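4. Setting up the Tedar double bin

This chapter is for the Tedar bin with two sections, order number 3302. For the single bin please read chapter 3. The text was revised on October 25, 2020 by Chantelle Nel, after several users wrote to us that the old chapter was too short about the care of the surfaces.

4.1 Before you start

You need a table, a soft cloth, a small bowl of warm water with a little dish soap, and a pencil. The bin is not difficult to carry, but it is wide, and we recommend two persons if you must go through a door or up the stairs.

Note: Keep the carton until the bin has been in use for 19 days. If a wall was bent in the transport, we can only take the bin back in this carton.

4.2 Choosing the place

1. Choose a table which stands firmly on the floor. On carpet, press on each corner of the table with your hand. If the table rocks, put a thin piece of card under the short leg and try again.

2. Look at the table top. The whole bottom of the bin must rest on it, and no edge of the bin may stand out over the edge of the table.

3. Wipe the table top and let it dry. Sand or crumbs under the bin will scratch the wood each time the bin is moved.

4. Put the bin down with the larger section toward you. In this guide we call it the front section. The other one is the rear section.

5. Draw a short pencil line on the table at each front corner. After cleaning you can then find the same place again.

Caution: Do not push the bin across the table when it is full. Lift out the contents first.

4.3 Filling the front section

The side walls of the front section slope inward to the floor. The usable floor is therefore smaller than the opening, and small things which are dropped near a wall may slide down.

1. Check that the floor of the bin is clean and dry.

2. Lay the objects in by hand, one after the other. Please do not pour them from a bag. Most of the deep scratches which we see in returned bins come from pouring.

3. Spread the objects over the floor, so that you can get hold of each one without moving its neighbor. A few well separated pieces are easier to work with than a full bin.

4. Lay long, slender objects flat. If they lean on a wall they fall over sooner or later.

5. Turn metal parts with sharp tips so that the tip does not press against the painted wall.

6. Clear objects are hard to find on a gray floor. Lay them at some distance from shiny pieces.

Note: The rear section is deeper in shadow than the front section in most rooms. If you keep small parts there, put a lamp at the side of the table. A lamp directly over the bin gives bright reflections on the floor and does not help much.

4.4 Wear of the surfaces

The walls are painted and they will show marks with time. Normal marks are scuffs on the wall between the two sections, scraped places on the side walls, a worn rim and scratches on the floor. The bin can be used further with all of them.

A front section with such marks shows a dark scuffed patch on the back wall, a pale scraped area on the right side wall and shiny streaks over the floor. The blue star lies in the corner and the other small pieces are spread around the floor, some of them close together. 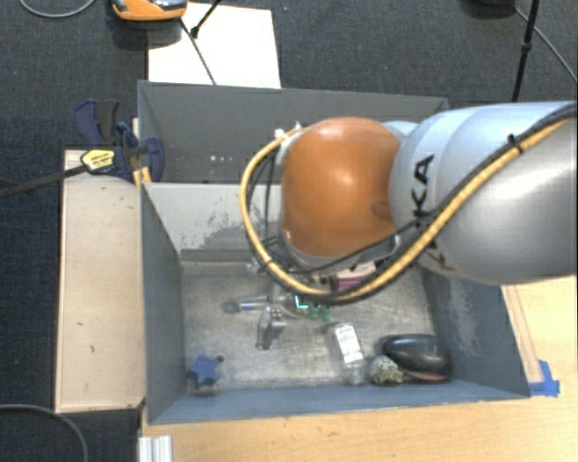
4.5 Cleaning

1. Take all objects out of both sections. Look well into the rear section, where small pieces are easily forgotten.

2. Remove dust with the dry cloth first. Begin with the walls and finish with the floor.

3. Wipe with the cloth and the soap water. The cloth should be damp, not dripping.

4. For spots which stay, leave the damp cloth on the spot for 3 minutes and wipe again.

5. Dry the corners with care. Water remains there longest.

6. Put the bin back on the pencil lines.

Caution: Never use steel wool, scouring powder or paint thinner. They take away the paint and make a scuffed place larger.

4.6 Touching up the paint

Small places can be repaired with the gray Jamilia paint pen, which is sold separately. Rub the place lightly with fine sandpaper, grade 3000, wipe off the dust and paint one thin layer. Wait one night before you put anything in the bin. The new paint is often a little lighter than the old one, and this difference remains.

Do not paint the floor of the front section. Objects are moved on it all the time and the paint comes off in flakes.

4.7 When to replace the bin

Please replace the bin if a rim has become sharp to the finger, or if the bottom no longer lies flat on the table. Replacement bins are ordered from Nordin in Stirkbridge. Write the order number and the color on the form, and address it to Johannes Swanepoel, spare parts. In August the office is closed for two weeks and orders are answered afterward.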